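Lists > Skuvham Tennis > General

Archive Threads Members Log in

Search this list Go

Re: Indoor league, format for the new season

Thanks for the comments so far. I have the numbers from Skustent now, so I can answer the main question.

> On the courts: last season we paid for six evenings a month
> and used four. Can we drop to four and keep the fee where it is?
> Also, is Flornenside in or out? I heard both.

Flornenside is in. They confirmed in October and will bring two doubles pairs, same as before.

On the courts, four evenings would cost us 1,659 for the season, and the fee could stay at 125 per team. The catch is that Skustent won't hold the other two evenings for us if we change our minds. 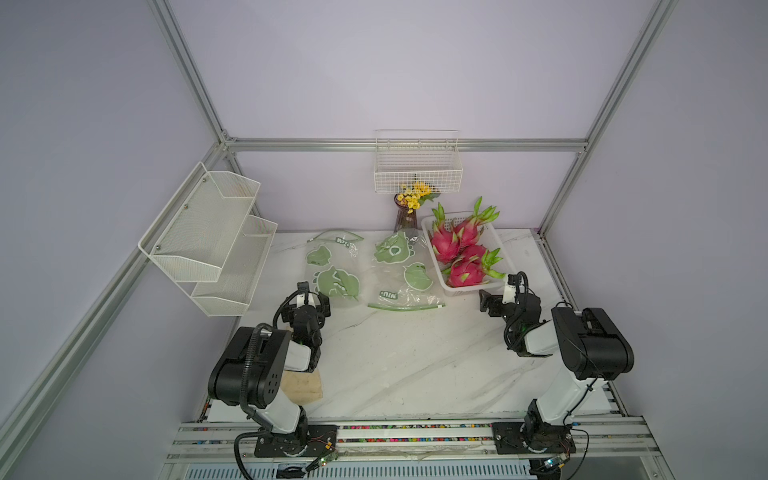

Wire shelf on the left, small basket at the back.

My own view is that we should take the four. Rained-off matches aren't a problem indoors, and the late finishes last winter came from long third sets. I would replace the third set with a match tie-break, first to ten. 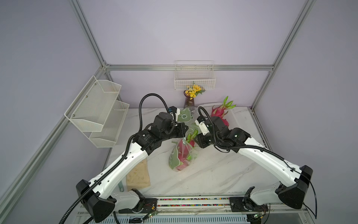
Holanda already does this in their league and their evenings end by 9:30. Their players complained for a month or so and then stopped.

> What about balls? We ran out twice.

Each home team should bring new balls, one can per match.
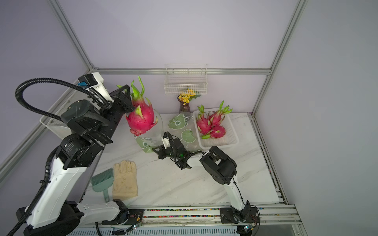
Used ones can go in the bin by court 2 for the juniors – please don't leave them behind the curtain.

Rankings stay as they are. I know two teams want a reset, but I'd leave it until spring, when we have a full set of results from both halves.
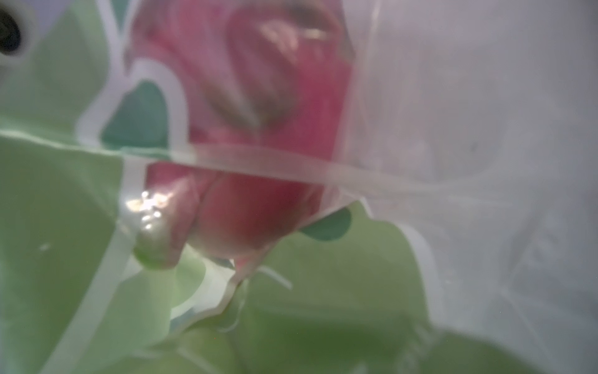

Send me your team sheet with a phone number for the captain. If you can't play the 8 p.m. slot, put that on the sheet too.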